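讲稿备注：仿真厨房里的一学期
机器人社分享会，Hicham Slaoui 讲

开场（先别翻页，等后排坐好）

大家下午好！我是 Hicham，Ernska 机器人社的，这学期带厨房组。先问一句，在座有谁写过让机械臂动起来的程序？举手看看。好，没举手的更好，今天讲的东西你们都听得懂，听完还可以来报名。

我们这个组做的事情一句话能讲完：在电脑里搭一间厨房，让一条仿真的机械臂在里面干活。一句话讲完了，做了整整一个学期，到现在我晚上还会梦见坐标系（这里停一下，等笑）。

项目的名字叫 Skadport，是上一届学长起的，什么意思没人说得清，我们就一直沿用。参加的比赛叫 Moradi 杯，学生组，十一月交的中期。规则很简单：每个队拿到同一套任务描述，自己搭场景，自己写控制，最后在统一的服务器上跑，看成功率。不比谁的画面漂亮，不过我们还是花了很多时间在画面上，等会儿讲为什么值得。

第一部分：为什么选厨房

讲快一点，三分钟。

厨房是个特别好的题目。东西大小不一样，软硬不一样，摆得也乱。你在家里做早饭，伸手就拿，根本不想。可是你要把“伸手就拿”写成代码，第一天就会发现自己什么都不会。手从哪边过去？胳膊肘会不会撞到柜子？夹多紧？夹到一半滑了怎么办？

去年我们做的是积木，方方正正，颜色分明，抓取点写死都行。今年换成厨房，第一周全组士气掉到谷底，第三周开始上瘾。我是真的喜欢这个过程，看着一条胳膊从乱挥到慢慢像那么回事，特别过瘾！

第二部分：场景是怎么来的

翻页，放渲染图。让大家先看几秒，不要急着说话。
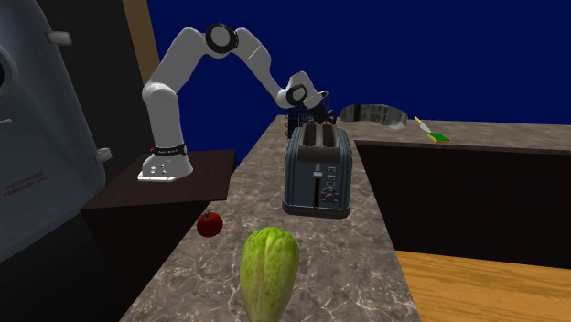

图1　Skadport 仿真厨房，夹爪位于烤面包机槽口上方

讲这页的时候重点放在夹爪的位置上。它悬在面包机槽口的后上方，后面紧挨着一个金属网篮，网篮被面包机挡住了一部分。人一眼就知道前后关系，程序可没这么容易。要是只看这一个角度的画面，篮子后面那部分到底有多远，得靠推。所以我们做感知的同学对这种遮挡又爱又恨。

再指一下胳膊的走法：底座在左边的深棕色台子上，手臂先往上抬，过了肘部再往前往下探，整条弧线从台面后半部分上空越过去。我们控制这边最在意的就是这条弧线。路径规划器给出来的第一版答案经常是“最短”的，最短的意思是直接从台面上扫过去，什么生菜番茄全带走。后来在代价函数里加了一项离台面的高度，动作一下子就舒服多了。

（有人可能会问生菜是干什么用的。回答：干扰物。任务跟它没关系，但是不许碰倒，碰倒扣分。番茄同理，而且番茄是圆的，一碰就滚，比生菜难缠。）

材质这块别展开，一句话带过：大理石的纹理、面包机的蓝灰色金属外壳、远处那把黄柄的刀，都会影响识别。我们一开始全部用纯灰材质，训练出来的检测器换到有纹理的台面上就懵了。这就是我前面说的，画面花时间值得。

第三部分：跑了多少次

这段有数字，照着念，别记错。

中期之前我们在服务器上一共跑了 3182 次任务。其中 1506 次完整做完，没有碰撞，没有超时。算下来还不到一半。我知道听上去不怎么样，可是你们要看第一个星期，第一个星期我们跑了 300 次，成功的是 2 次。两次！那天晚上大家在活动室里围着屏幕看回放，第二次成功的时候有人把椅子都碰翻了。

失败的原因我们一条一条看回放分的类，分得最累，收获也最大。讲三种就够：

一种是夹爪下探的时候姿态歪了，手指碰到面包机上沿。这种最多，后来在槽口正上方加了一个预备点，先停稳，再下去。

还有一种是夹住以后往回收，手腕关节转到极限，卡住不动。看回放特别好笑，胳膊举在半空中一直抖，像举手想回答问题又不敢。解决办法是换一组初始关节角，想出这个办法花了两个星期，改代码花了一分钟。

最后一种比较阴险：物理引擎的步长太大，东西直接从手指中间穿过去了。程序一切正常，日志一切正常，就是手里没东西。新来的同学请记住这个坑，以后你们百分之百会踩。

如果时间紧，第三种可以放到提问环节再讲。

第四部分：我们怎么分工

组里分感知、控制、场景三块。刚开始分得很死，各写各的，月底合到一起，全线崩溃。感知那边输出的坐标是相机坐标系，控制这边以为是底座坐标系，胳膊非常自信地伸向了一个什么都没有的地方。

后来改成每周换一次位置，写控制的去搭一次场景，搭场景的去调一次检测器。效率确实慢了一阵，但是从那以后接口文档写得特别认真，大家都知道下个星期读这份文档的是自己。

代码评审也想讲两句。我们用的是一个自己写的小工具，叫 Pukmont，每次提交自动跑一小组任务，把失败的回放存下来，评审的人先看回放再看代码。顺序很重要！先看代码，你会觉得写得真好；先看回放，你会问这胳膊在干嘛。工具放在社里的仓库，别的组也能用，界面很丑，欢迎来改。

第五部分：接下来

决赛任务会随机打乱物体的位置，刀和海绵也可能挪到主台面上来。我们现在的方法对固定摆放已经挺稳了，一打乱就掉得厉害。手头正在做的有两件事，一个是在训练时就把位置打散，另一个是让控制器在下探途中再看一眼，发现偏了可以修正。第二件我个人特别期待，前天刚跑通第一个版本，动作慢得像在太极，可是它真的会自己往回挪一点，我看了十几遍。

另外我们想把仿真里的策略搬到实体机械臂上试试。预算还在申请，先不承诺。被问到就说下学期。

招新（最后一页，只放社团邮箱）

不要求会编程，真的。场景组最缺人，会一点建模就行，不会也可以学。感知组希望你学过一点线性代数，控制组希望你有耐心。每周活动是晚上七点，在实验楼一层，来了直接进，不用敲门，敲了我们也听不见。

提问环节备忘：
被问用什么引擎，说可以会后看仓库里的说明，版本换过，当场讲容易讲错。
被问渲染一张要多久，说看机器，训练用的是低分辨率，图1那种是另外出的。
被问跟真实厨房差多远，多讲讲摩擦力，这个我能讲很久，注意看表。
带转接头。上次就是忘了转接头。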